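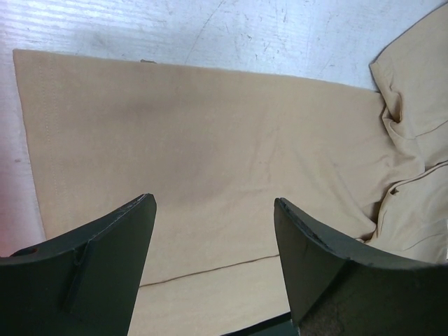
Issue 27

Moving your work calendar to a new phone

Before you start, charge both phones and connect them to the office Wi-Fi.

On the old phone, open Poller, tap Settings, then Back up. The backup takes about 20 minutes. Leave the screen on until it says Done.

On the new phone, install Poller and sign in with your usual work address. Tap Restore and pick the newest file - the date is next to the name. Shared calendars come back last.

If reminders don't appear, turn notifications off and on again.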